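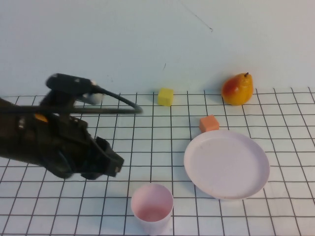

What do students in the robotics course at the Stiltumeo workshop work on during the year?
They teach a robot arm to sort and place small household and toy objects, and in June each team presents its results to visitors.

Report on the Visit to the Stiltumeo Workshop

Staff and parents were received at the workshop on Wednesday, January 5, 2022. The visit was led by Ms. Ulla Engebretsen, head of the technical program, together with the course instructor, Ms. Janka Kadlec. The course has 15 students this year, divided into teams of three.

Each team is responsible for one station. A station consists of an arm with a two-fingered gripper and a white table marked with a square grid. The grid is used when students record where an object was placed before each attempt. Cubes, a toy pear, a plate and a cup were among the objects in use at the station shown first.

Ms. Kadlec explained that students write a short plan before they run the arm, and that every attempt is entered in the team's log, including those that fail. The team led by Sabina Hrnčiar had logged 196 attempts since the start of the school year. Its members answered questions on gripper angle and on the small cubes, which they find harder to pick up than the pear.

Visitors asked about safety. Students stand behind a floor line while the arm is moving, and an instructor must be in the room.

The second part of the visit took place in the Hájek Room, where Ms. Amber Inskip presented the schedule for the spring term. Teams will exchange stations in the first week and continue from one another's logs. Parents who wish to attend the June presentation are asked to register with the school office.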